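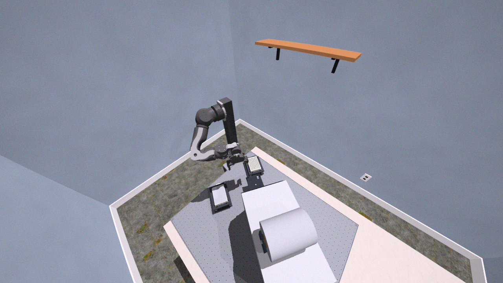
Prondside Wall Paint
Interior matt, water-based, lightly clouded finish

Available in 32 colours
Sold in small and large tins
For plaster, plasterboard, lining paper and previously painted walls

Prondside is a thick matt paint for indoor walls. It dries with a soft, slightly uneven tone, so a large plain wall doesn't look like a sheet of card. The effect comes from the paint itself and needs no glaze or second colour. How strong it looks depends mostly on how you put it on. A wide brush used in short crossing strokes gives the most movement. A medium-pile roller gives the least, and in some of the paler colours you may only notice it when the light comes from the side.

It was developed by Zatetti as a replacement for the older Orkel distemper, which we stopped stocking when the makers changed the tin sizes. Customers who liked Orkel will find Prondside easier to wipe and slower to mark. The colours are not an exact match. If you are touching up an Orkel wall, plan to repaint the whole wall from corner to corner.

Coverage

A large tin covers 29 square metres in one coat on a smooth, sealed wall. Bare plaster, rough render and old lining paper will all take more. Most rooms need two coats. When working out how much to buy, measure the height and width of each wall, add them up as areas, take off the doors and windows, then double the figure for the second coat. Buy all the tins for one room together and check that the batch code on each lid is the same. If the codes differ, tip the tins into a clean bucket and stir before you start.

Colours

The range is arranged in four families: whites and chalks, earths, greens, and blues and greys. The blues and greys sell best, and are the ones we are most often out of in August. Colours on a screen are only a guide. We send hand-painted cards in the post, made with the actual paint, and the cost of a card comes off your first order.

Darker colours in the blue and grey family look lighter when wet and settle down as they dry. Wait until the next morning before deciding that you have the wrong one. Two walls painted from the same tin will often look like different colours where they meet at a corner, especially if one faces the window.

Preparing the wall

Take down pictures and loose fittings. Shelves can stay up if you are happy cutting in round the brackets, but a fixed shelf hides a strip of old colour and you will see it if the shelf ever moves. Switch off the power at the consumer unit before loosening socket or switch plates. Paint just behind the edge of the plate and let it dry fully before you tighten the screws.

Fill holes and cracks with a fine surface filler, rub down, and wipe off the dust with a barely damp cloth. Filler soaks up more paint than the wall round it, so spot-prime each patch or it will show as a dull mark. Gloss or silk paint should be sanded until the shine has gone. Wash kitchen walls with sugar soap and rinse them well.

New plaster must be completely dry and an even pale colour all over. Seal it with a mist coat of Prondside thinned with clean water, following the proportions on the tin. Do not thin the later coats.

Stains from damp, nicotine or old leaks need Rantala Stain Block first. Prondside will not hold them back by itself. Find and mend the cause of any damp before painting.

Putting it on

Stir well with a flat stick, right down to the bottom of the tin. Do not shake it, as this leaves bubbles in the finish.

Cut in along the ceiling, skirting and corners one wall at a time, and fill in the middle while the edges are still wet. If you cut in the whole room first and go back to it later you are likely to get a darker border. Work in patches as wide as your arms will comfortably reach and keep moving in the same direction across the wall. Leave missed spots for the second coat.

Allow 6 hours between coats. In a cold room or in wet weather leave it overnight. Keep a window ajar, but avoid heaters or fans pointed at the wall.

The second coat can go on in crossing strokes for a cloudier look, or be laid off lightly from top to bottom for a calmer one. Try both on a spare piece of lining paper.

Cleaning and care

The surface is touch dry within the afternoon but needs two weeks to harden. After that it can be wiped with a soft damp cloth. Scrubbing will polish it and leave a shiny patch. Keep some paint back in a jar, filled close to the brim and labelled with the room and the batch code.

Wash brushes and rollers in cool water straight after use. Scrape as much paint as possible back into the tin first. Never pour leftovers down the drain. Your council's recycling centre will tell you what it accepts.

Not suitable for

Outdoor walls, floors, shower areas, radiators, or bare metal. It can be used on wooden panelling over a suitable primer, though the finish is soft and will scuff where chairs touch it.

Questions we are often asked

Divina Lumbao on our colour desk answers most of these by email.

Can it go on a ceiling? Yes, though the clouded effect is hard to control overhead. Use a roller.

Does it smell? There is a mild smell while wet. It fades as the paint dries.

Can you mix a colour that isn't in the range? No. The base is tinted at the works and we don't have a mixing machine in the shop.

Can it be sprayed? It is too thick for most home sprayers and we don't recommend thinning it enough to pass through one.

Delivery and returns

Orders are packed by Châu Bùi and leave the shop by carrier. Large tins are sent one to a box. Please open the box and check the lid before signing. Unopened tins can be returned with the receipt. Opened tins can't, so do order a card or a small tin first if you are unsure of the colour.

Also in this section
Rantala Stain Block
Wide wall brushes
Lining paper
Hand-painted colour cards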